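Everyone at Windasa keeps telling me robots now "learn by watching." Fine. Ratree Jitpraphai spent 20 minutes steering two arms by remote so they could "watch" a lid and some red blocks.
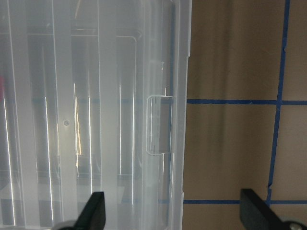 My problem is the word learn. A person decides where the fingers go. The arms copy. Then somebody writes a press release about it.

Clear plastic is a mean test, I'll give them that. Ribbed lid, shiny walls, red smears where the blocks should be. I have trouble with it and I own eyes.

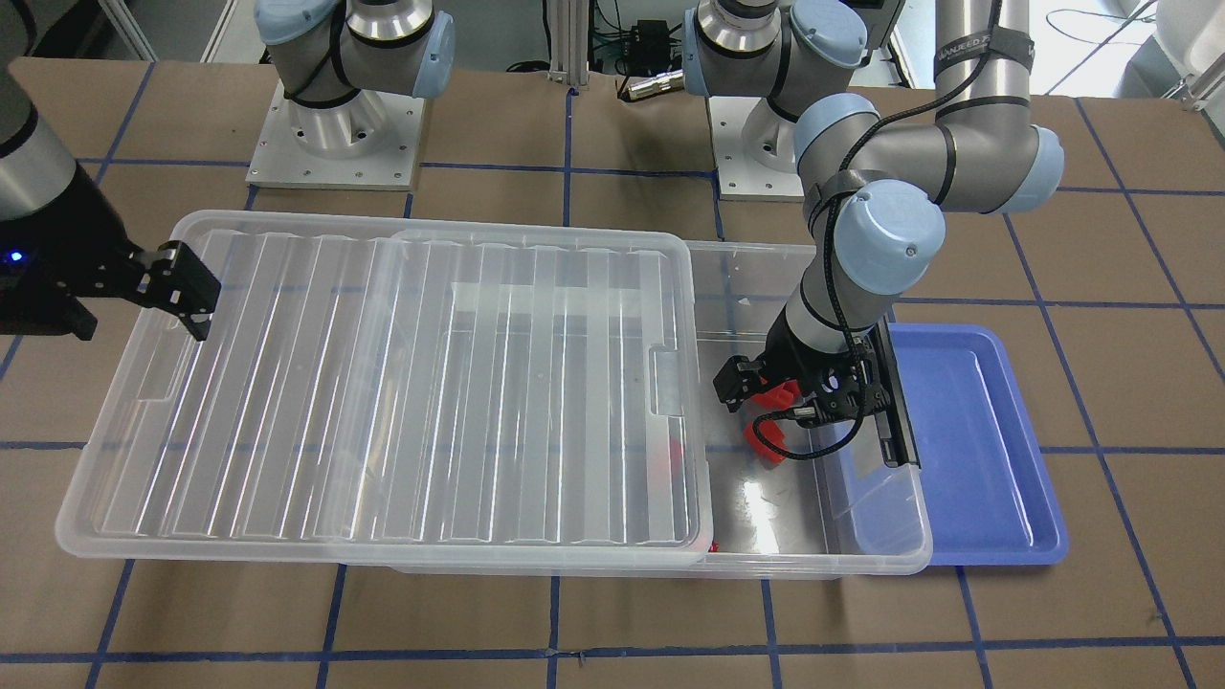

*Last edited: March, 5:20 pm*

Sudheer Achari says two good demos beat five sloppy ones. Maybe! Then why does the Zamura pitch brag about volume?

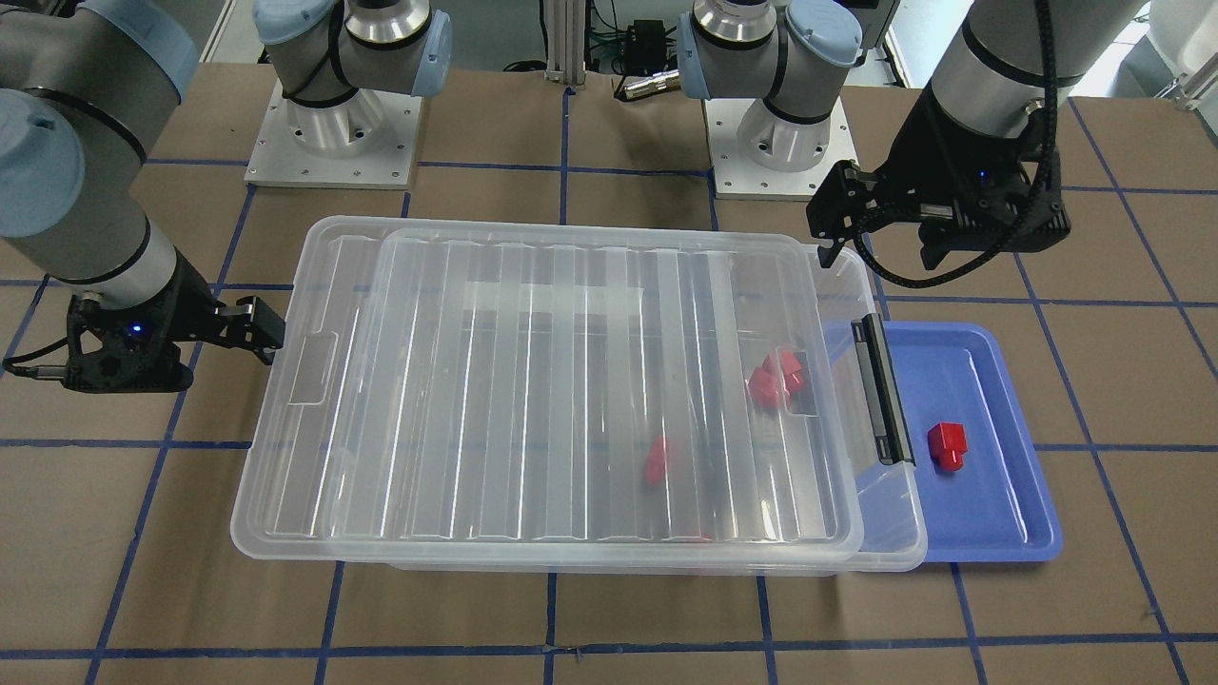 Also, who grades the demos? The same people who recorded them. I asked twice and got "we review internally."

Move the box to another table, no blue tape grid, different lid. Show me that run and I'll write something nicer. 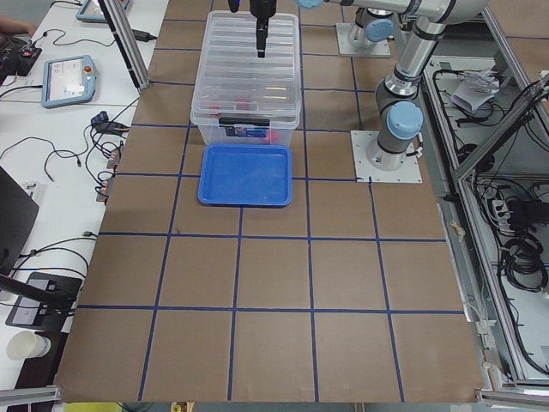
Can the person at the controls just stop once the robot has seen enough?

Depends on who defines enough. I asked for a number and Windasa didn't have one.

I've asked to see the failed runs next. Still waiting on Sudheer for those.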